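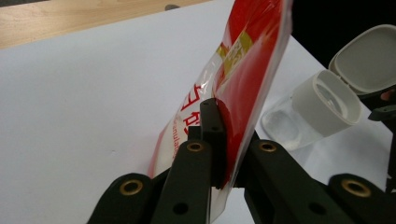
Compte rendu de visite – atelier de conditionnement Cunent, site de Diltbridge

Objet de la visite

Le 2023-08-27, une délégation de l'institut Daza a été reçue sur le site de Diltbridge par Mme Gleice Araújo, responsable de l'organisation du travail. La visite portait sur l'automatisation des postes de préparation et sur ses effets pour le personnel. L'atelier emploie 55 personnes, dont 17 sont affectées à la préparation manuelle des petits conditionnements.

Déroulement

Après le rappel des consignes de sécurité, la délégation s'est rendue au poste pilote, désigné en interne sous le nom de Flirkness. Le travail qui y est confié à la pince porte sur des articles courants, dont un sachet plastique rouge et blanc portant la mention « Granulated » et un petit récipient transparent à couvercle blanc rabattable. Mme Araújo a rappelé que les emballages souples demeurent les plus délicats à saisir : le film se déforme sous les doigts et les reflets compliquent le repérage. Chaque référence nouvelle fait l'objet d'une période de mise au point, conduite avec les opératrices et opérateurs du poste.

Effets sur les postes de travail

Depuis le mois de mars, 4 agents ont suivi une formation à la conduite du poste. Leur journée comprend désormais la préparation des références, le contrôle des prises et la reprise des articles refusés. Les intéressés ont signalé une diminution des gestes répétitifs du poignet, mais aussi une attention plus soutenue et des échanges moins fréquents avec les collègues de la ligne voisine. La direction a indiqué que la rotation entre postes serait maintenue – toutes les deux heures à ce stade.

La question des classifications a été soulevée à plusieurs reprises. Les fonctions de conduite ne figurent pas encore dans la grille en vigueur et leur examen est prévu avec les représentants du personnel.

Suites

Le catalogue du site compte 102 références. L'extension du poste pilote sera étudiée par famille d'emballages, en commençant par les contenants rigides. L'institut Daza transmettra ses observations écrites à la société Cunent et sollicitera un second entretien avec les agents formés.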